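Taking a group to the Ollach open day, what is worth seeing and can visitors try the grippers?
Posted in Local Visits and Tours

fivholm_parent
I'm bringing up to 15 people from our evening shop class to the open day at the Ollach building in September. The flyer says there will be robots and "hands-on handling demonstrations" but it doesn't say much else. Most of my group are adults who fix things at home, and a couple of them have never been near a robot. Is it all standing behind a rope, or do you get to hold anything? Also wondering how long to plan for, and whether we need to sign up as a group. I called the number on the flyer and got a recording.

Dellex_regular
I went last year and the year before. Groups should sign up. There is a form at the front desk, and they also take it by email if you ask. If you don't, they split you up between time slots and you spend the morning looking for each other.

Plan on 3 hours if you want to do everything. The welcome talk in the Ruggiero room is fine but slow, and it covers the history of the building more than the machines. I would skip it with your group and go straight to the handling tables, then come back for the big arm in the main hall before lunch.

At the handling tables you do get to hold something. They have hand-held grippers, the kind you squeeze to close two fingers on an object. The people at the table show how to pick up a dish by the rim, which is harder than it sounds. If the fingers aren't square to the edge the dish wants to turn.

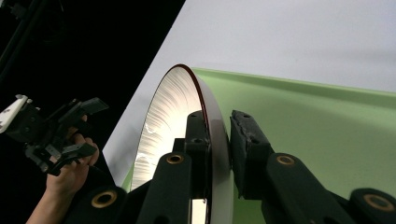 Ask them to let each person have a second try. The first one goes to figuring out how far to squeeze, and most people squeeze too hard. My brother-in-law is a machinist and he spent his whole turn looking at the linkages — your shop people may do the same, so leave time for it. The staff were good about questions, including basic ones about how the hand-held tools relate to the robot arms.

Wear closed shoes. They turned away a woman in sandals at the main hall both years I went.

gate9
parking is at gate 9, not the main gate. the main gate is locked on open days and the map on the flyer is wrong

cnc_and_coffee
Agree with most of the first answer, but I wouldn't skip the talk. The last part of it explains what the big arm is doing, and without that it is just an arm moving boxes. You can come in late by the side door.

For the group form, put down a phone number you will have with you. They text if your slot changes. Ours moved by half an hour and the text was the only notice we got. The cafeteria takes cards only.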